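Can a machine clear up after tea yet?

The Trana programme on household and shop-floor automation has published its second-year findings. The programme's head of research spoke to the Nurkton bulletin on Tuesday, December 12, 2023, at the Sauerland building, and began by asking that expectations be kept modest.

"We are often asked for a date," the head of research said. "People want to know when they will be able to leave the kitchen to a machine. I can only tell them which jobs we have tried and how those jobs went."

The second year was given over to small, repeated tasks: putting cups away, folding tea towels, filling a shelf and wiping a counter. In all, 2,145 attempts were recorded between the start of the year and the end of September. Each task was tried first in a plain setting with few objects, and then again in a furnished room.

Cups and their racks took up more of the year than had been planned. A cup turned upside down offers a wide rim at the base and a narrow closed end at the top, and the hand must decide where to take hold. Racks bring a further difficulty.

"Thin, shiny metal is hard for the cameras," the head of research explained. "A rod catches the light at one corner and seems to vanish a little further along. A person reaches past it without thinking. The machine may plan a path straight through it."

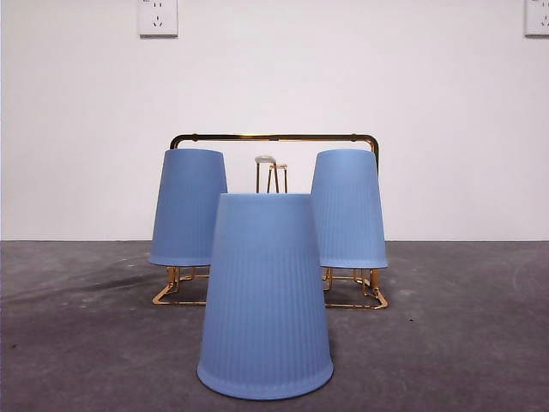
The question of order also proved harder than the programme had supposed. When several cups of the same colour stand close together, one may hide part of another, and the software has to judge where each begins and ends. The team found that taking the nearest cup first was usually the safest rule, though it slowed the work.

Asked whether the same methods would serve a shop, the head of research was more hopeful. Pritico, which runs a homeware warehouse and is the programme's trade partner, allowed trials on one aisle over 12 weeks. Goods there arrive in known sizes and go to known places.

"A shop floor is tidier than a family kitchen, at least before opening time," the head of research said. "The stock list tells us what should be there. At home there is no stock list, and somebody has left a spoon in the cup."

Even so, staff at the warehouse were called over 156 times during the trial to free a stuck item or to set something upright. The programme regards this as too many for daily use. Pritico has agreed to a second trial, on condition that the machines work only outside opening hours.

On the matter of jobs, the head of research declined to make a forecast. The warehouse employees had been consulted before the trial, and their main request was for help with low shelves, where bending is tiring. That request has been written into the plan for the coming year.

Cost remains an open point. The programme has not put a price on a household machine and does not intend to do so until the wiping and folding tasks can be finished without help.

"Folding is where we are weakest," the head of research said. "A cup keeps its shape when you pick it up. A towel does not."

The full report is available on request from the Trana office at Nurkton. Work on the third year begins with the low shelves.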